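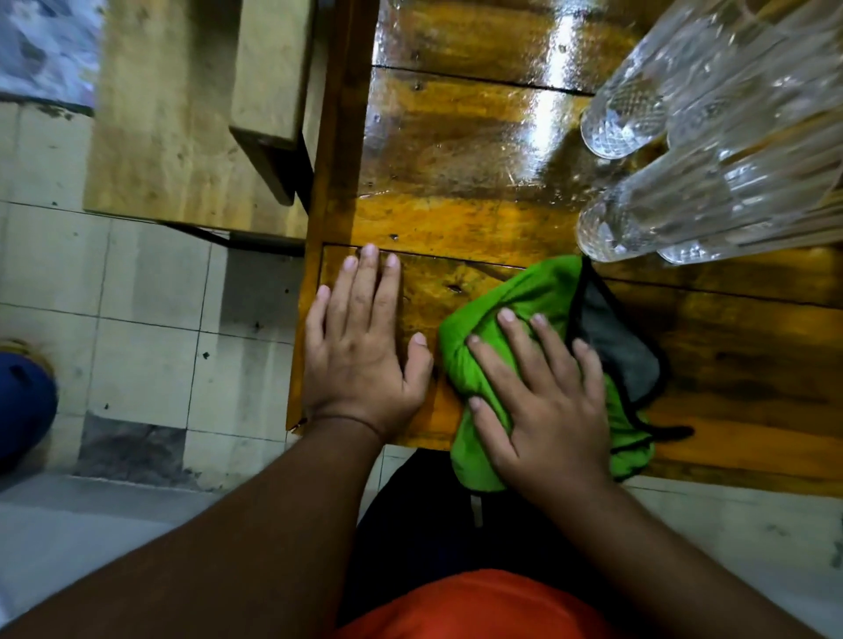

How often should a varnished table be wiped during an afternoon of serving drinks? After every clearing, and a second time with a dry part of the cloth if any water is left in the seams between the planks.

4.2 The table as a site of work

The question looks too small for a paper, and one of our reviewers said so. Yet in the 15 households and small guesthouses we visited for the Plalemov study, the wiping of the table was the chore most likely to be done, redone and argued over. Cooking had recipes. Wiping had only convictions.

Phuthong, who ran the July visits, sorted these convictions into two camps. The first clears everything to a tray, wipes the bare wood and sets the glasses back. The second leaves the glasses where they are and wipes whatever wood can be reached, on the theory that the rest is covered anyway. Members of the second camp were cheerful about this and finished sooner. They also had more rings.

Water matters here for a dull reason. A glossy finish hides a thin film of it from anyone standing at the wrong angle, and knots and old nail holes hold on to drops long after the flat wood is dry. Lacroix proposed that we ask people to judge dryness by eye and then press a paper napkin to the same spot. Of 100 such judgments, 20 were wrong, nearly all in the direction of optimism.
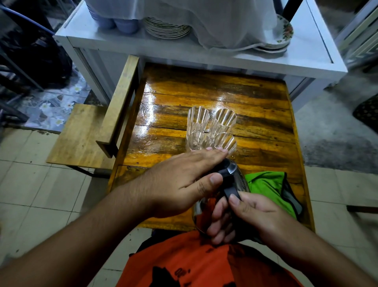
Order of work was the other point of dispute. When a pitcher and several glasses share a small surface, something has to move first, and the pitcher usually won, being the heaviest thing present and the one with a handle. The cloth was then parked wherever a corner was free. Several hosts at the Fetley site described this corner as the cloth's proper place, although it had to be wiped again once the cloth was picked up.

Figure 3. Pitcher, four ridged glasses and cloth on a plank table. Water is visible on the wood by the bases of the glasses.

We make no claim that either camp is right. Sheehan's scheme for household chores, which we borrowed with some changes, would count both as "surface care" and move on – a tidy solution, and one that would have saved us a summer. We kept the two apart in the coding, and the disagreements between coders on this item are given in the appendix, where they take up more space than we would like.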